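6.3 Gripping of household objects with a handle

This section is valid for the Tornell arm with the two-finger gripper. Read section 3 (stop functions) before you begin.

1. Put the object on the flat table, with the handle pointing to the robot base.
2. Check that no person has the hands inside the marked working area. The operator keeps the enabling switch in the hand during the full procedure.
3. Move the gripper above the handle in slow mode.
4. Lower the gripper until the fingertips are on the left and the right side of the handle.
5. Close the fingers with program 323. Both fingers must touch the handle before you give the lift command. 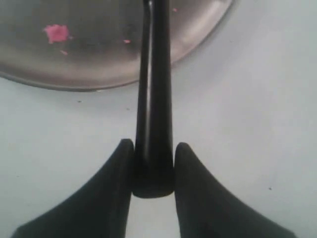

6. Lift slowly and wait 3 seconds. If the object turns in the grip, put it down and repeat from step 3.

CAUTION: Never correct the position of a pan by hand when the fingers are closed. Open the gripper first and release the enabling switch.

Note: Residue in a pan is permitted for wiping tasks. Residue on the handle is not permitted. Clean the handle with a dry cloth before step 1.

Note: For handles with a shiny surface, the finger covers from Dellberg (part 1783) are allowed. Other covers must be approved by Tharushi Abeysekara at the Lokdale site.

Write every dropped object in the log, also when there is no damage.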